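Two arms, one table, lots of toys: how many runs before training?
Brinesard community help > Recording and training

Nuanchan Sukprasert
I've been recording runs for a two-arm sorting job, blocks and dice into bins, and I've got 519 so far. My first go at training was a bit of a flop. The arms drift towards a bin and then dither over it. Do I just need more runs, or am I setting the table up wrong? The low camera looks straight across at the bins, and I do wonder how much it's adding.

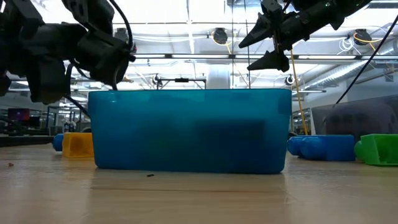
I've been keeping the bins in much the same spots all week so the runs match each other. Each one takes me 20 seconds if I don't fumble. I'd rather not record hundreds more only to find I've made the same mistake in all of them!

Warrick Grimshaw
More runs won't fix dithering. I had this in November with 651 of them – all lovely and tidy, all useless. What sorted it was moving things. Shift the bins between runs, turn them at odd angles, swap colours, and leave things lying about that don't belong in the job, cards and boxes and so on.
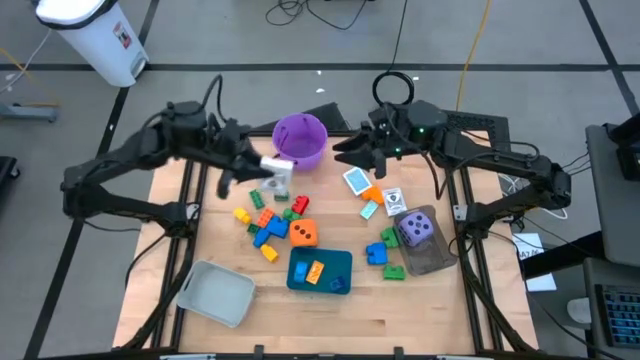

A few other things I'd do:
Throw out any run where you stopped to think. The arms will copy the pause.
Keep the low camera, but train once without it and compare.
Hold back 56 runs for testing and don't peek.

Farouk
What Warrick said. Also check your clocks match, mine didn't.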